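Can a Robot Learn to Do Your Laundry?

Last updated: December

You may have heard that robots will soon pick up our clothes for us. Maybe. Ask first how they are supposed to learn it.
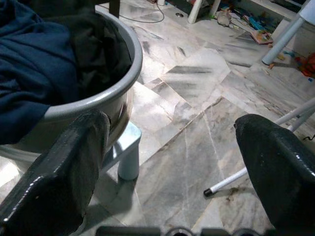 A learning robot starts out knowing nothing about socks. People have to show it. They move the gripper to a shirt, close it, lift, and let go, while a camera near the gripper records everything. One try like that is called an example. Then they do it again, and again.

A team at a company called Skimberg gathered 471 examples of picking up clothes. That sounds like a lot! But they came from only 3 homes. What happens in a fourth home, with a different floor and different toys lying around? The robot might do fine. It might also grab the wrong thing. You can't tell from the number 471.

Dark clothes are a good test. A navy shirt and a black one can look almost the same to a camera, and soft cloth never folds the same way twice. You can sort them by feeling around. Many grippers can't feel much at all.

So when someone says a robot "knows" how to do a chore, ask these questions:

How many homes did it practice in?
Did they keep the tries that went wrong?
Who checked it in a new place?

Skimberg says it will add 18 more homes. We would like to see the results before we stop picking up our own socks.

This site uses cookies. By reading on, you agree to our cookie policy.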